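Ticket 1877
Status: Closed
Product: Nivport document scanner, desktop client
Opened: 2023-03-01
Raised by: Femi Omoregie
Assigned to: Ayodele Bashir

Problem as reported
Multi-page scans stop at page 21. The client shows "Transfer incomplete" and saves nothing. Single pages are fine. Same result on both upstairs PCs.

Log
AB: Asked for resolution and file type. Femi is scanning to PDF at 600 dpi, colour, both sides.

AB: Dropped to 300 dpi. Got to page 40 before the same message. Looks like a size limit and not a feed fault. Rollers cleaned anyway, no change.

FO: We need 600 for the plans, the small print is unreadable otherwise.

AB: Temp folder on both PCs is redirected to the Gernari share, where each user has a quota of 800 MB. Femi's was almost full with part-finished scans going back to August.

AB: Deleted the old scan files and moved the client's temp folder to the local drive (Settings, Storage, Working folder). Restarted the client.
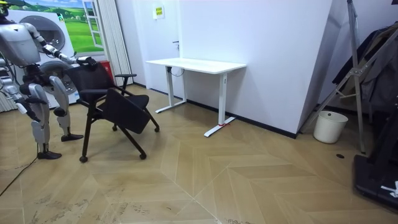 FO: Ran the full set of plans at 600 dpi. All pages saved, file opens normally.

AB: Same change made on the second PC. The working folder may go back to the share after a client update, so check there first if the message returns. Closing.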